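Week 4 handout: Good practice at the demonstration bench

Welcome back, everyone! We've got through the sensors and the arms, and this week we come to the part people tend to skip over, the house rules for hand-held gripper work. The Winonberg lab follows its own bench code, and I'd like you to know it well before your first session (please do read it twice, it's short).

1. Set the bench before you pick anything up

Keep the tabletop to the task and nothing more. For the laundry task that means one basket and the clothing, with both grippers starting clear of the basket walls. Bare forearms or snug sleeves, please, and no dangling bracelets.

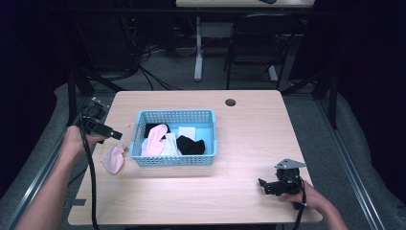
2. Mind your cables

Let each cable hang down off the edge nearest you, with enough slack that you can reach right across without a tug. If you feel it pull, stop, put the gripper down and sort it out.

3. Keep to a gentle pace

Our limit is 180 mm per second near the basket and 400 mm per second over open table. It'll feel awfully slow at first, but you do settle into it!

4. Rest and write up

Take a proper break after every 40 demonstrations, and note any dropped or snagged item in the log, even the silly ones. Logs are due Sunday.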